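Jumton gamers get a painted tabletop

February
By Vignesh Murthy

Search this site Enter keywords Go

I've been dropping in on the Zerkska sim racing crew for a while now, mostly for the company (I'm hopeless on a wet track), and this month they've got something new to show off: a big fabric mat for the bench, printed like a Van Gogh. One side is all golden yellow wheat field, the other goes off into swirly bright blue, and I want one for my kitchen table!

Jhosep Cárdenas picked it out. He was sick of everything on the bench being grey, and he reckons the colour cheers people up when they come in from work. The racing wheel looks terrific on it, I must say, with that black padded rim and the red dial against all that blue. 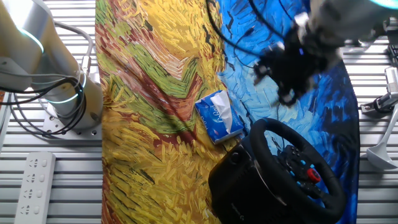 Open night at Jumton

The crew is opening the doors to anybody who'd like a go, from 5 in the evening until everyone's had enough. There are 26 spots and when I last checked 23 had gone, so get in quick. Beginners are very welcome. Jhosep will sit beside you and tell you when to brake, which in my case was constantly.

I had another good look at the mat while the kettle was on, and my favourite bit is the wheat, with its streaks of olive and rusty red zigzagging through the mustard.

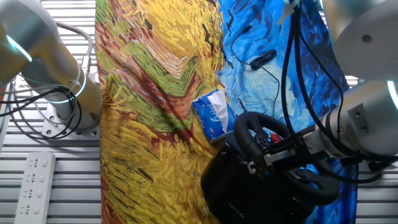 Anyway, they're also trying to raise $2,000 for a second seat, and there'll be a tin at the door and Eze's lemon slice on the counter. Bring coins, and put your name down with Jhosep if you want one of the last spots.

Contact the Horari newsroom | Copyright Horari | Back to top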